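Laundry room hours, Monthorpe residence

The dryers on levels 3 and 4 will be rewired in July. Load per circuit is limited to one machine until then. Lint screens must be cleared after each cycle.

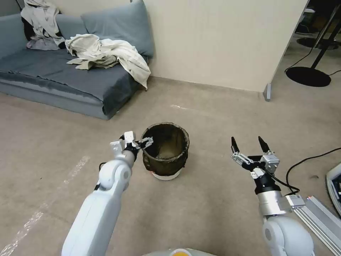 Cold wash remains the default program. Report fault codes to Nanami Miyazaki, with the machine number. Unclaimed items are held for three weeks, then donated.
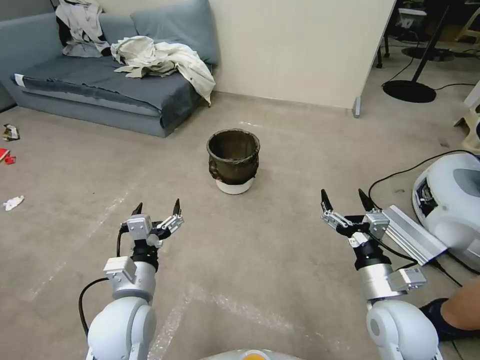 Two grippers, both open.

Card top-ups under $3 are no longer accepted.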